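4.2 Setting up the Mikutlow tissue embedding station
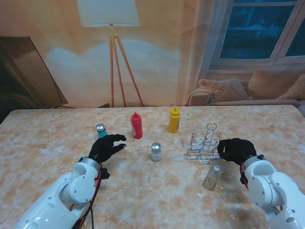 Find a level bench that can carry the station and a person leaning on it, as someone will. Leave 145 mm clear behind the rear vent. The station has its own opinion about being pushed against a wall, and expresses it with error E4.

1. Remove the two red transport screws from the underside of the paraffin tank. Keep them. Hoshino service will ask for them the day you ship the unit back, and they are never in the drawer where you put them.

2. Adjust the feet until the bubble sits inside the ring. Close to the ring doesn't count.

3. Plug the power cord into a grounded outlet. Do not use an extension cord, even the nice one.

4. Fill the tank with paraffin pellets up to the lower line. Melted wax takes up less room than pellets do, so you can top it up later. Getting it off the bench is a longer job.

5. Switch on at the rear, then at the front. Both switches are needed.

6. Set the tank to 2 degrees above the melting point printed on your paraffin bag. Leave the lid closed and wait 4 hours. Lifting the lid to check on it makes this 5.

Caution: The dispensing nozzle and the mold warmer get hot enough to burn. The warmer has no light to tell you so. Wear the gloves.

Note: The cold plate must be dry before you turn it on. Frost under the first molds will crack the blocks, and the microtome will get the blame.

7. When the wax is fully clear, press the foot pedal and run 50 ml through the nozzle into a waste dish. Throw this wax out. It has been sitting in the line with whatever the factory left there.

8. If nothing comes out, the nozzle is still cold. Wait. Do not poke it with a paper clip - Geert Mulder in our repair shop has a jar of them.

Kumton molds fit the warmer as supplied. Fukard molds are slightly taller and need the raised lid, sold separately, naturally.

Wipe spilled wax from the work surface while it is soft, using the plastic scraper only. For daily cleaning, see 4.3.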